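Pallix puts wear sensors in its new trailer tires

16/12/2019

Trailer tires get less attention than the ones on the tractor unit. Drivers look at the steer axle every morning, but a soft tire on the back of a long trailer can run for days before anyone sees it. Pallix wants to change that with a line of tires that have a small sensor bonded to the inner liner.

The sensor reads pressure and temperature and sends both to a receiver on the trailer frame. It also estimates tread depth from the way the tire flexes. Four sizes will be sold at first, all for trailers, and fleets can order them from April.

Dirine, a haulage company with a depot in Zumcombe, has been running the tires on 19 trailers. Its workshop logged 1,035 alerts during the trial. Most were for slow leaks, which were fixed in the yard overnight. Two were for overheating caused by dragging brakes.
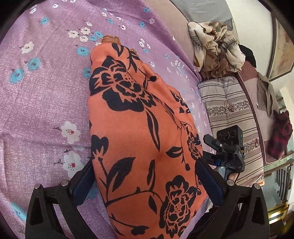 The workshop had complaints too. Early receivers lost their settings whenever a trailer stood unplugged over a long weekend, and mechanics had to pair every wheel again. Pallix has since changed the software so that the settings are kept.

Retreading was the other worry. Dirine sends its casings to Ďurica, which buffs off the old tread and cures a new one at high heat. The sensor is rated for one retread. After that it has to be replaced, and the labor is charged separately.

Pallix has not announced prices. Fleets that already have a pressure monitoring system can buy the same tires without the sensor. The rubber compound and the casing are identical, and so is the warranty.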